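Llevo varias semanas dándole vueltas a una discusión que tuve con mi amiga Ailbhe Ní Mhurchú, que es irlandesa, vive en Borstead y tiene la manía (muy sana, por otra parte) de no tirar jamás una caja. Las guarda todas: la de los zapatos de boda, la del teléfono anterior al anterior, la de unas galletas que compramos juntas en Ostov y que estaban malísimas. Yo soy de las que abren un paquete como si dentro se estuviera asfixiando alguien. Rasgo, saco, aplasto y al contenedor azul. Y sin embargo aquí estoy, escribiendo a favor de las cajas, a ver cómo se lo explico luego.

Todo empezó por un regalo. Me llegó una crema en un sobre acolchado, sin cajita, solo el tarro con una pegatina que decía que la marca había «eliminado lo superfluo». Muy bien, pensé, menos basura. Y a los diez segundos me di cuenta de que estaba un poquito decepcionada, y me dio una rabia tremenda estarlo, porque me considero una persona sensata que separa los residuos y lava los yogures.

¿Qué echaba de menos? Le di muchas vueltas, y creo que era el rato. Una caja es un ratito más. Hay que buscarle la solapa, sacar el papel ese con instrucciones en 16 idiomas que nadie lee (yo sí, leo siempre el portugués, por gusto), notar que el tarro sale con un poco de resistencia. Mi madre abría las cajas de polvos con la uña del pulgar, despacísimo, y luego las usaba para guardar botones. Todavía tengo una con botones de un abrigo que ya no existe.

Ya sé lo que me vais a decir, porque me lo dije yo misma: que eso es nostalgia, que el cartón no cae del cielo y que bastante tenemos. Y es verdad. Hay envases que son un insulto, y los conozco bien porque trabajé tres años en la droguería Gwilliam, en la trastienda, desembalando. Venía un pintalabios dentro de un estuche, el estuche dentro de una caja, la caja dentro de un plástico y el plástico dentro de otra caja con bolitas. ¡Bolitas! En enero, después de Reyes, llenábamos el patio. Si alguien quiere prohibir las bolitas, firmo donde haga falta.

Pero me parece que se nos está colando una trampa. Con la excusa de quitar lo que sobra, muchas marcas han quitado lo que les costaba dinero y han dejado lo demás. El tarro de mi crema, sin ir más lejos, era de doble pared: por fuera enorme, por dentro cabía una cucharada. Eso no lo habían considerado superfluo. Y el precio tampoco bajó, qué casualidad. Se ahorraron el cartón, que se recicla bastante bien, y mantuvieron el plástico gordo, y encima tuve que darles las gracias.

Luego está el asunto de la información. En la caja cabían los ingredientes con letra de tamaño humano. Ahora vienen en una etiqueta que se despega en tres capas, o en un código que te manda a una página que te pide el correo. Mi vecina, que es alérgica a media tabla periódica, se pasea por la perfumería con una lupa. Me parece una falta de respeto, y lo digo así de serio.

Y aparte de todo esto está el color, que para mí cuenta mucho. Desde hace unos años cualquier baño moderno parece la sala de espera de un dentista: beis, blanco roto, gris piedra, letras minúsculas. Todas las marcas han decidido a la vez que la elegancia consiste en no molestar. Pues a mí me gusta que una caja me moleste un poco, que se vea desde la puerta y que tenga el nombre bien grande.

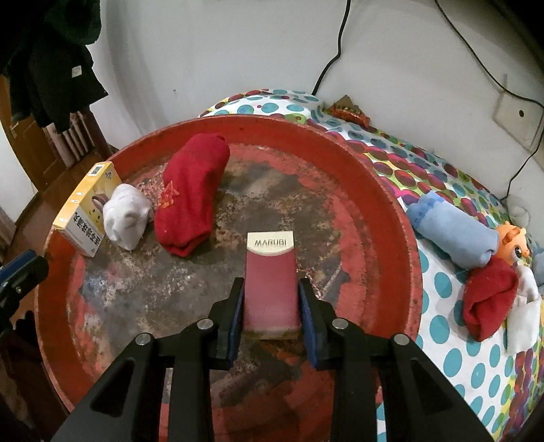

*Roja, de pie y con el nombre en mayúsculas: una caja de MARUBI.*

Con un rojo así no te equivocas de cajón ni medio dormida. Ailbhe dice que me he vuelto una sentimental del cartón, y eso que es ella la que tiene un armario entero dedicado al asunto (se lo vi la última vez que fui, estaban ordenadas por tamaño, unas dentro de otras, como muñecas rusas).

Ahora en Borstead ha abierto una tienda a granel, Prusness se llama, y me llevó muy ilusionada. Vas con tu frasco, lo rellenas, pagas por peso. Me encantó, de verdad, volvería mañana mismo. Es que ahí el trato está claro: yo pongo el envase y ellos me cobran lo de dentro. Nadie me vende una renuncia como si fuera un lujo. Compré jabón y ella compró sales de baño, y como no llevaba bote para las sales, las metió en una caja de té que le salió del bolso con toda naturalidad.

Así que eso pido, frasco rellenable o caja en condiciones, y que me dejen de sobres acolchados. La crema, por cierto, se me acabó a los cinco días.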